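Two arms and the packing bench
Opinion — Fongchan Sitthichai, October 2021

The trial cell at Irnstead is a tabletop job: two arms, coloured cubes and some food-shaped items.
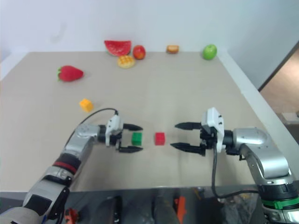

What the operator is left with

Zurnon quotes up to 2,000 picks per shift for the pair. Our packers reach 4,000 between them, so the case for the arms is not speed. It rests on the repetitive reach, which accounts for most of our wrist complaints.

The work that remains is harder to grade. Someone has to reset the parts, judge a doubtful grip and decide when to stop the cell. At Irnstead that falls to packers on the old pay band, after 20 minutes of instruction. I consider this a mistake. Fault handling is a technician's duty and should be paid as one.

Management wants nine cells by February. I would hold the order until the job descriptions are rewritten — and until packers can halt a cell without asking a supervisor first.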